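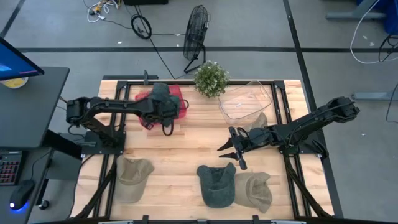 Two Arms, One Table: An Afternoon at the Grastemis Open Workshop

I signed up for the Grastemis open afternoon mostly for the tour of the big cells downstairs, and then I spent nearly the whole visit at one table on the upper floor. They call it Temba. It has two black arms, one on each side of a butcher-block top, and it practices picking up hats and putting them in things. I could have watched it till closing!

Naomi Kinyua looks after the table day to day, and she let us get close enough to read the cable ties. The arms are bolted to plates beside the tabletop, and every morning before the first run she puts a wrench on each of those bolts. It takes her 4 minutes. Then she wipes down the wood, runs both arms slowly to their home position with nothing on the table, and listens. (She really does lean in and listen. A dry joint has a sort of tick to it, apparently, and she can pick out which one.)

The part she talked about most was the fingers.
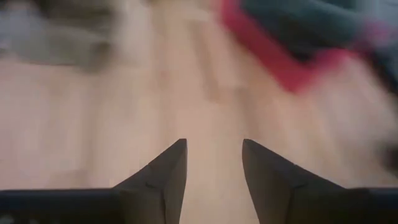 Fingers wear out faster than anything else on Temba, and Naomi has strong feelings about them. She keeps a drawer of spare pairs and changes a set after 200 hours of running, or sooner if a tip chips. The angled ones, with the sloping sides that come up to a point, have to finish level with each other when the gripper is open. If one point sits higher, the pair goes back to the bench. Her test is to close them on a strip of printer paper and tug. If the paper slides out on one side, she loosens the screws, shims the low finger and tries again. She let me have a go and I got it on my third try, which I was very pleased about.

Why caps, I asked. Ju-won Jin, who wrote most of the control software, said that a box is the same box every time you pick it up, but a cap lands differently each time you drop it. It folds, the brim gets underneath, the crown caves in. They started on towels last April and found caps much harder. I had never given a cap this much thought in my life.

Cables are the other daily job. Each arm has a loop left slack near the gripper so the wrist can turn, and if the loop is too short it pulls the hand off its mark. If it's too long it catches on things. Faraji Mabula re-tied one while we stood there, moved the wrist through its full turn by hand with the power off, didn't like it, and cut the tie and did it over. He has a bag of 80 ties in his apron and says he goes through them quicker than you'd think.

There's a log too, a paper one in a ring binder, with the date, which finger set went on, and anything odd. I flipped back through it while the others were at the coffee urn. "Left wrist stiff until warm." "Swapped camera cable, old one OK after all." "Brim got stuck, no damage." I like a machine with a diary.

Near the end Ju-won talked us through the grip setting for soft fabric. They bring the fingers in slowly and let the cloth bunch up between them, then lift. 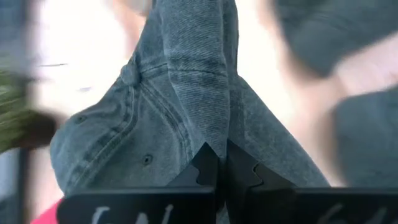

Getting there and what to bring

The workshop is in the old Fultine building in Ollon, a 16 minute walk from the station, uphill on the way there. Wear closed shoes or they'll lend you a pair. The upper floor tour is limited to small groups, so put your name on the sheet at the front desk as soon as you arrive, and ask for Naomi's table if you like the hands-on side of things. Coffee is free. The sandwiches were gone by two o'clock.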